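*Section 3 of the Pornley Property Marking guide. Sections 1 and 2 cover borrowing the kit and what's in the bag. If you've skipped them, fine, but please read the bit on returns before Wednesday rolls around.*

## 3. Marking your gear and getting it on the register

Right, you've got the kit home. I'm Soledad Jaramillo, I wrote most of this, and I've now marked everything I own including a wheelbarrow that no thief in Ontario would want. So I've made most of the mistakes already and I'll try to flag them as we go.

There are two jobs in this section. First you put a mark on your stuff, then you enter the mark in Florholm, our online register, so that if the police recover your chainsaw from the back of somebody's truck they can find out it's yours. People love the first job and forget the second! A mark with no record behind it is just a scratch.

Set aside an evening for it. The typing takes me longer than the engraving every single time.

### 3.1 Getting your owner code

1. Go to the Florholm sign-in page and choose **New household**. One account per household, please. Couples who sign up separately end up with two codes and an argument.
2. Enter your street address the way it's written on your tax bill. If you're out past Tlapale Road you'll have a fire number too, and that goes in the second box.
3. Pick a contact phone number that you really do answer. The constable who rings you will be calling from a blocked line.
4. Press **Save**, then wait for the email. It usually lands inside 20 minutes, though Lyle Tran once got his the next morning and phoned me twice in between.
5. Copy the owner code onto the blank card in the kit's front pocket and prop it up where you're working.

**Note:** The code is two letters and five digits. There's no letter O and no letter I in any of them, so if you see something round, it's a zero.

**Caution:** Don't use your driver's licence number or your SIN as a mark. Older pamphlets told people to do this (I still have one in a drawer) and it's terrible advice now. You'd be engraving your identity onto the very thing you think might get stolen.

### 3.2 Deciding what to mark

You don't need to do the lot. I'd start in the garage or shed, then bikes, then whatever you'd be sickest about losing. Most of what goes missing around here is stuff that can be carried to a vehicle by one person in a hurry: cordless tools, trimmers, generators, fishing gear, kids' bikes left on the lawn.

We've got 143 households on the register and 3,242 items between them, and a good chunk of those are drills. I never knew a town could need so many drills.

Some things I'd leave alone:

- Anything leased or on a rental contract. Ask the company first.
- Antiques and instruments. Engraving can knock the value down badly, so use photos and the serial number (see 3.5).
- Carbon fibre bike frames. Never engrave these. A sticker is fine.
- Pressurized tanks, propane cylinders, scuba gear, that sort of thing.
- Firearms. They have their own rules and this kit isn't part of them.

### 3.3 Using the engraver

The kit has a Zallineck engraver in it, the corded one. It's a simple little machine and it's louder than you'd think, so warn the dog.

1. Put on the safety glasses. They're in the side pouch. I know, but put them on.
2. Check that the switch is **off** before you plug it in.
3. Turn the dial to 1 for plastic, 2 or 3 for aluminum, and 4 for steel. The dial goes up to 5 and I've never needed it.
4. Clamp the item, or wedge it between a couple of folded towels, so you've got one hand for the engraver and one to steady your wrist.
5. Practise on the scrap plate first. Write your whole code once, slowly, and see if somebody else can read it.
6. Hold the tool like a pencil, nearly upright, and let it touch the surface lightly. Don't lean on it.
7. Print in block capitals, with each character made of short straight strokes. Curves skate off on you, especially the number 3.
8. Switch off, wait for the tip to stop, then set it down.

**Caution:** Take the battery out of any cordless tool before you mark it, and unplug anything with a cord. Stay well away from battery packs themselves. Use the paint pen on those.

**Caution:** The tip gets hot if you run it for long. Give it a rest between items and don't test it with your thumb like I did.

**Note:** If the engraver buzzes but doesn't bite, the tip has probably worked loose. Unplug it, push the tip fully home and tighten the little screw with the hex key. If that doesn't fix it, stop there and send Rutilio Serrano a message. He looks after the repairs and he'd much prefer you didn't open the casing.

### 3.4 Where to put the mark

I do two marks on anything bigger than a shoebox. One goes where a buyer would spot it right away, since an obvious mark puts people off. The other goes somewhere fiddly to reach.

- **Power tools:** one on the side of the handle, one underneath near the base.
- **Bikes:** under the bottom bracket, next to the serial number but not over it. For the second, roll your code up on a slip of paper and pop it down the seat post.
- **Mowers and blowers:** the deck, and then the underside of the handlebar.
- **Ladders:** inside the rail, second rung up.
- **Canoes and kayaks:** use the paint pen inside the hull near the seat, and never engrave below the waterline.

Whatever you do, don't cover or scratch the maker's serial number. Yatziri Barajas at the front desk has had people bring in things where their own engraving ran straight through it, and then there's a long conversation about who did that and why.

If you muck up a character, don't try to turn it into a different one. Put one neat line through the whole code and start again beside it. It looks a bit untidy but it's perfectly readable, and an altered mark looks dodgy even when it's completely innocent.

### 3.5 Adding items to the register

Now the typing. Put the kettle on.

1. Sign in to Florholm and choose **My items**, then **Add**.
2. Pick a category. If nothing fits, use **Other** and move on; you won't be judged.
3. Fill in make, model, colour and serial number. Read the serial out loud to somebody if you can, it catches a surprising number of errors.
4. Under **Mark location**, say where both marks are. "Left handle, under base" is plenty.
5. Attach your photos (more on those in a second).
6. Press **Save item**. Wait for the green tick before you start on the next one, otherwise the form hangs on to the old serial number.
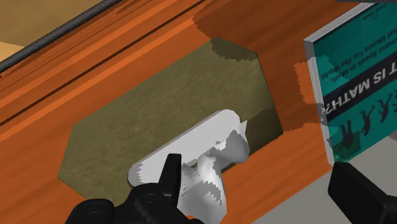 For photos, I take one of the whole item in daylight, one of the serial number close up, and one of anything that makes it different from every other one in the store: a dent, a repair, a splash of paint from when you did the porch. Turn your phone's flash off for the serial number or you'll get a lovely picture of glare. Florholm takes up to four photos for each item and it shrinks them for you, so don't bother resizing.

With jewellery, instruments and anything else you haven't marked, tick **Unmarked item** and write a proper description. "Gold ring" won't help anybody. "Gold ring, engraved inside, small chip in the stone, resized once" might.

Receipts can go in as well. Your insurance company may want to see them after a break-in, and it's a lot nicer finding them in one spot than going through shoeboxes the same week.

**Note:** The register can be searched by the police and by the two of us who run it, that's me and Sarahí Valdovinos. Your neighbours can't see your list. This gets asked at every meeting and it's a very fair question.

### 3.6 If something goes missing

1. Don't touch anything if it looks like someone's been inside. Go next door and call from there.
2. Call 911 if it's happening now or you think somebody's still around. For anything else use the non-emergency number on the back of your owner card.
3. Ask for an occurrence number and write it down.
4. In Florholm, open the item, choose **Report missing** and enter that number. The item won't show as stolen in a police search until you do.
5. If you spot it for sale online, save the listing and pass it to the officer. Please don't arrange to meet the seller yourself.

When something turns up again, go back and choose **Recovered**. Lyle left his pressure washer flagged for months after it came home and could've had a very awkward time selling it.

### 3.7 Packing up

Brush the dust off the engraver, wind the cord loosely and put the tip cover back on. Glasses in the side pouch, hex key in the little zip pocket. Leave the scrap plate in, even if it's covered in other people's practice runs, because we only swap it when there's no room left.

Take your owner card out before you return the bag! Kits go back to room 208 at the township office by noon on Wednesday. If the door's locked, leave it with Yatziri at the front desk and sign the sheet.

Window stickers are in the brown envelope, two per household. Put one by the front door and one on the shed or garage. Section 4 covers selling or giving away something you've already marked.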